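How to Check Whether a Robot Can Really Clear a Table

Every few months a firm like Prerel says its arm is ready for chores. Before you believe it, run this test. All you need is a long table and a clear plastic bottle with a screw cap. 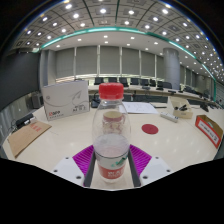
Step 1: Leave the mess alone

Demo tables are suspiciously tidy. Keep the papers, the pen, the power strip and the open box where people left them. A glossy top is best — reflections give a lot of vision systems trouble.

Step 2: Ask for the whole chore

Holding a bottle upright in two ridged finger pads is a grip. Clearing a table means picking it up, carrying it to the bin and coming back for the next thing. Ask who or what is moving the gripper, too. If a person's hand is on it, you have learned about the fingers and very little about the robot.

Step 3: Repeat it

Sushil Bansal ran the Clestano arm 600 times in December and logged 511 clean pickups. That sounds fine until you picture the other 89 on your floor.

Step 4: Count the rescues

Write down every time somebody steps in. Banafsheh Taheri allows two per session. I allow none, and so far I still clear my own table.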